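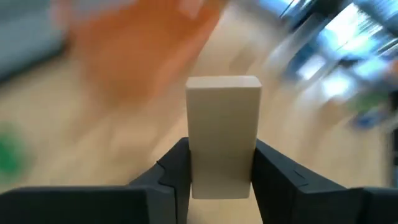 **Section 6. Gripper Set-Up and First Block Transfer**

This section applies to members who have assembled the Kimaro arm in the Hokley shared workshop or at home and have completed the wiring checks in Section 5. It covers the fitting of the gripper fingers, the closing adjustment, and the first transfer of a test block. Members who have not yet obtained a signature for Section 5 should contact Osaze Wike before continuing.

**6.1 Items required**

- Kimaro arm, clamped to the bench or bolted to its stand
- Gripper housing with both black fingers
- Plain rectangular test block, beige
- Joltell power supply with emergency stop switch
- Hex key from the finger kit
- Soft brush and dry cloth
- Copy of the set-up record (last page of this guide)

The test block must be free of tape, labels, and pencil marks. Blocks that have been drilled or cut down are to be returned to the parts shelf and may not be used for adjustment.

**6.2 Fitting the fingers**

1. Switch off the power supply and unplug it from the wall.
2. Turn the wrist by hand until the open side of the gripper faces up.
3. Brush any dust from the mounting faces of the housing.
4. Seat the left finger in the housing. The pad must face inward.
5. Insert both screws and turn them until they are just snug.
6. Repeat steps 4 and 5 for the right finger.
7. Bring the fingers together by hand. The pads should meet along their full height. If they touch only at the tips, loosen the screws, square the fingers against the housing, and try again.
8. Tighten all screws, working from one side to the other in small turns.

**Caution:** Do not use thread-locking fluid on the finger screws. The fingers are wear parts and must remain removable.

**Note:** The outer face of each finger has a molded seam. The seam is normal and should not be sanded. A crack that can be felt with a fingernail is a defect, and the finger must be replaced before power is restored.

**6.3 Setting the closing limit**

1. Plug in the power supply and release the emergency stop.
2. Start the Varnix control program and open the Gripper page.
3. Set Speed to Low. Leave it at Low for the whole of this procedure.
4. Select Open and wait for the motor to stop.
5. Stand the block upright between the fingers, with one plain side toward each pad.
6. Enter a starting closing value of 400 and select Close.
7. Check the contact on both sides. Each pad should lie flat against the block along a vertical line, with no wedge-shaped gap at the top or bottom.
8. If the block can be turned by hand, raise the closing value by 14 and repeat the check. Continue in steps of the same size until the block no longer turns.
9. Select Save. Write the final value in the set-up record.

**Caution:** Keep fingers and sleeves clear of the gripper while Close is active. The program does not sense a hand between the pads.

A motor that hums after the gripper has closed is being driven too hard. Lower the closing value by one step and wait until the sound stops. If it does not stop, press the emergency stop and see 6.6.

**6.4 Grip height**

The fingers should hold the block at its lower half, leaving the upper part standing clear of the fingertips. This position keeps the top face free and allows the block to be set down upright on its bottom edge. A block held too low may tip forward when the arm slows. A block held too high will bring the fingers into contact with the surface at set-down.

Adjust the height with the Pick Offset field, not by bending or shimming the fingers.

**6.5 First transfer**

1. Clear the full reach of the arm, including the floor beside the bench. Bins, mats, and loose parts must be moved outside the marked line.
2. Tell other persons in the room that the arm is about to move.
3. Place the block at Position A and select Pick.
4. When the gripper has closed, select Lift. Pause and look at the block from the front and from one side. It should stand parallel to the fingers.
5. Select Transfer. Keep one hand at the emergency stop until the arm has come to rest at Position B.
6. Select Place. The gripper opens only after the arm has stopped.
7. Repeat the transfer at Low speed until 35 transfers have been completed without a dropped or tilted block.
8. Change Speed to Normal and complete the same number again.

**Note:** The wrist camera has a short exposure setting and a standard one. At Normal speed with the standard setting, the block and fingers remain sharp while the background streaks. This has no effect on the transfer, which runs from stored positions. Members using the camera to locate parts should follow Section 8 — the settings given there replace those on the Gripper page.

**6.6 Faults during set-up**

**Block slips during transfer.** Wipe both pads and the sides of the block with the dry cloth. Repeat 6.3 from step 4.

**Block leans to one side.** One finger is not square to the housing. Remove power and repeat 6.2 from step 7.

**Gripper closes, then opens without a command.** Check the wrist cable for strain at the elbow joint. Do not tape the cable to the moving part of the arm.

**Arm stops partway and the program shows no message.** Press the emergency stop, wait for the supply light to go out, and restart Varnix. Report a second stop to Halima Masanja, and leave the arm switched off until she has looked at the log.

**6.7 Record and sign-off**

Enter the final closing value, the Pick Offset, and the number of completed transfers at each speed. Home builders may send the completed record to Imani Mwakalinga for review. Workshop builds are signed at the bench by Evanthia Dimitriou or Haris Dervishi. Section 7 may be started once the record has been signed.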